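**Moltville workshop arm gets its gripper**

The shared workshop on Harms Lane in Moltville has a working robot arm again, after members spent the winter rebuilding one that had been sitting in parts under the stairs. The build is led by Florencia Medina, a retired sewing-machine mechanic who joined the workshop two years ago to use the lathe.

The arm came from a packaging firm in Wevier that was clearing out its old line. It had no gripper, no controller and no manual. Members paid £332 for it and carried it up to the first floor in 2 loads.

Most of the work since then has gone into the joints and the wiring. The original cable run had gone brittle at the elbow, and one of the drive belts was a size that is no longer sold. Medina cut down a longer belt and spliced it, which lasted nine days. The second attempt used a different pulley and is still on the arm.

The controller software is called Sillix and was written by members over 21 evenings. It runs on an old desktop computer and for now has to be restarted each time the gripper is unplugged. Anyone who wants a copy can ask at the front desk. A printed list of known faults is kept with it and currently runs to 47 entries, a few of them crossed out.

The job the group has chosen for the arm is folding cloths. Medina said it was picked for being cheap to practise and hard to do well.

"A block stays the shape you left it in," she said. "A cloth is a different thing every time you put it down. I spent thirty years getting fabric to feed straight through a machine and I still couldn't tell you exactly how my hands do it."

A small camera at the wrist looks out over the two fingers, so the software gets a close view of whatever the gripper is about to pick up. Yellow-green was settled on for the practice cloth as it shows up well on the white table.
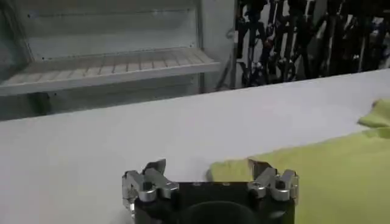

Finding a corner is the part that takes the time. The software looks for an edge, follows it along, and tries to close the fingers on a single layer. If it takes hold of two layers the fold goes wrong and the arm has to let go and start over. Medina would like to try softer fingertips next, and has been cutting samples from an old bicycle inner tube.

Members can see the arm running on workshop evenings in April, from 7pm. Under-16s need an adult with them. The group is also after a spare emergency stop button and a length of flexible cable conduit - offers to the front desk, please.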